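Keep the Old Tower

Maribel Cárdenas stopped me in the hallway in November and asked if I wanted her old desktop before it went out with the trash. I said yes before she finished the sentence. My spouse says I have a problem, and there is a shelf in our garage that backs this up. But I want to make a case for the big ugly office tower, the kind you can lay on its side and open up like the hood of a car, because I think we gave up on it way too fast.

I like being able to see all of it at once! Power supply along one edge, board in the middle, drive in its bay, and everything you might want to get your hands on sitting right there in the open. 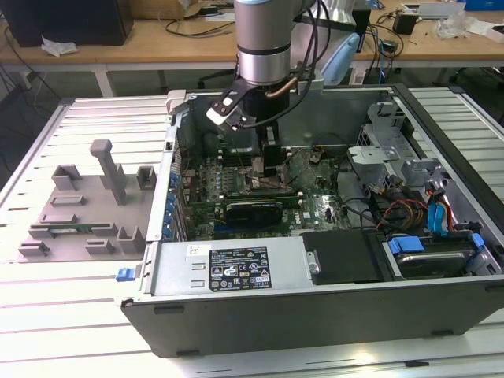 Blue means go ahead

Whoever decided that the parts you're allowed to touch should be a different color deserves a nice dinner. I've opened thin laptops with a hair dryer and a guitar pick (don't) and I've opened towers with my thumb, and I know which evening I enjoyed more. The plastic handles on a drive tell you where to put your fingers, and you don't need a video for that.

Memory is the best part. I've talked plenty of nervous people through it over the phone, and the worst moment is always the push, when they're sure they're about to break something.

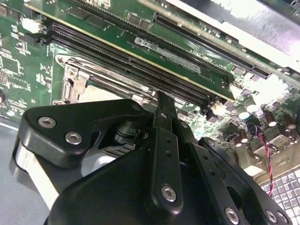 My friend Wajid Orakzai thinks labels are boring and I think he's wrong. Half of what I know about old computers I learned by typing some tiny string off a part into a search box at midnight. A white sticker like the one on that green card, with its little run of numbers and a logo, is worth more to me than a glossy manual (and the manual is long gone anyway). The stuff printed straight on the board is even better, as it can't peel off and end up stuck to your sleeve.

A board is also just nice to look at. I know how that sounds. Give me a busy green one over a sealed black slab any day of the week. 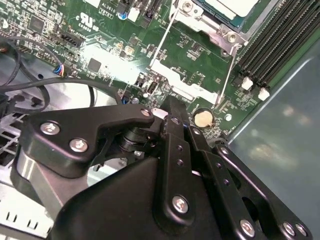
The board up close, with AL3610 printed on it in white.

What about the wires?

Okay, the wires. Wajid always brings up the wires. He bought a sleek little Stellis box that hides everything, and when its storage filled up he paid $100 for a second box to plug into the first box, and now he has two boxes and a cord between them. I rest my case.

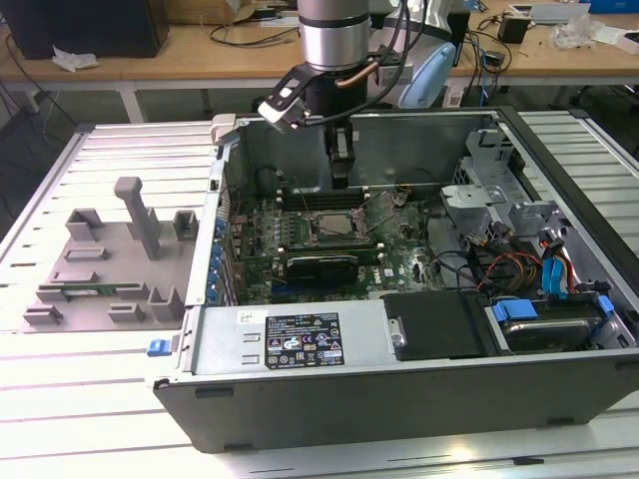 Cable mess gets treated like a moral failing these days, and people on forums will spend whole weekends combing theirs flat. I'd leave them be. Red, orange, yellow and black in one fat bundle next to the drive cage looks like spaghetti, sure, but I can follow a colored wire with my finger a lot more easily than I can follow one that's been sleeved and tucked behind a panel. Blow the dust out, plug things back where you found them, close it up.

I'm not saying everybody needs a tower under the desk. They're heavy, they hum, and mine has taken a chip out of the baseboard. If you travel, get the laptop. But if someone down the hall is about to throw one away, at least open the side and have a look first. Maribel's is on my kitchen table right now, and I still owe her a coffee for it.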